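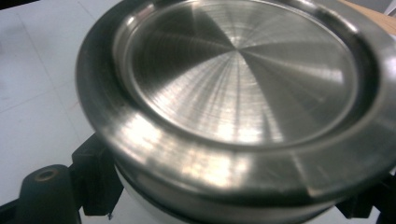 **Akport Home Help – Kitchen and Pantry Group**

## Starburst pattern on brushed metal lids: finish or damage?

**shelf_by_shelf**

I'm slowly moving our dry goods out of bags and into small glass jars with screw lids. The jars are clear glass, the lids are brushed metal, and I bought them in one go from Drulari, 78 in all. They will hold spices, yeast, seeds and the odds and ends that used to live in a drawer.

When I look at the brushed metal at an angle, I get bright and dark wedges fanning out from the middle, with very fine rings running around the center. If I turn my head, the wedges move. The darkest ones look like smoke stains until I move, and then they're bright and another part is dark.

I have wiped a few lids with a damp cloth and dish soap. No change. I can't feel anything with a fingernail either. Before I do the rest I'd like to know:

- Is the pattern part of the metal, or is it residue from the factory?
- Can I polish it out, and should I?
- Is there a cleaner I need to keep away from it?

I have a pad of 600 grit paper in the garage and I'm tempted to try it on one lid. The jars will sit on an open shelf above the counter, so I do care what they look like.

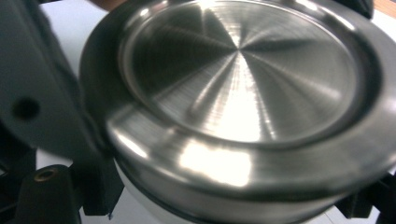
The other thing I wonder about is the inside of the lids. Some have a thin white liner and some seem to have none, although they were sold as the same item. If the ones without a liner are only good for dry things, that's fine, but I'd like to know before I put anything oily in them.

**flour_and_water**

The pattern is the finish. Round metal parts are often brushed or polished while they spin, and that leaves fine circular lines. Light bounces off those lines in wedges that point at the center. You see the same thing on the bottoms of some pans. It moves when you move because the lines stay put and your angle to the light changes.

Leave the sandpaper in the garage. If you rub back and forth by hand you'll put straight scratches across the rings, and you won't get the old look back. I did this to a canister lid from Mustonen years ago. It has a dull patch on top that shows from across the kitchen.

For cleaning:

1. Warm water, a drop of dish soap, soft cloth.
2. Wipe around the lid in circles, following the lines. Don't scrub across them.
3. Rinse, then dry right away with a second cloth. Water spots show more on this kind of surface than on a mirror finish.
4. For sticky label glue, put on a little cooking oil, wait ten minutes, then wash again.

Skip bleach, steel wool and scouring powder. White vinegar cut with water is all right for hard water marks on stainless steel, but rinse it off. If you don't know that yours are stainless, stay with soap.

I wash mine by hand and leave the lids off overnight before filling. Salt is the one thing I wouldn't keep under bare metal. It got to two of my lids over a winter – small brown spots along the thread, nothing on top. 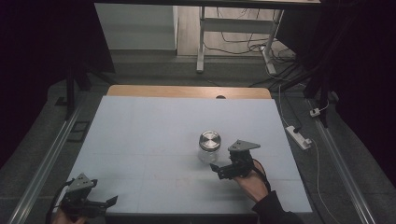

As for filling, put down something pale and smooth to work on. Spilled poppy seeds are easy to spot on white and you can tip the lot back into the bag. Use a funnel with a wide neck. Fill to just under the thread, tap the jar on the table, wipe the thread, and only then screw the lid on. Grit in the thread is what makes these lids stick later.

**lower_cupboard_42**

Agree with the above about the finish. Don't sand it.

On the liners, write to the shop. I got a mixed batch from the Flinuvport branch in October and they mailed me the missing ones in a small envelope. Until yours are sorted out, use the unlined lids for beans, pasta, whole spices and so on. Keep oily stuff and anything that goes soft in damp air (brown sugar, dried fruit) under the lined ones.

Quick check for a poor seal: put a spoonful of water in the jar, close it, and hold it upside down over the sink for a minute. Dry it well afterward.

**shelf_by_shelf**

Thanks, both. Sandpaper stays where it is. I tried the water check on one of the unlined lids and it dripped, so I've written to the shop and moved the sesame seeds to a lined jar for now.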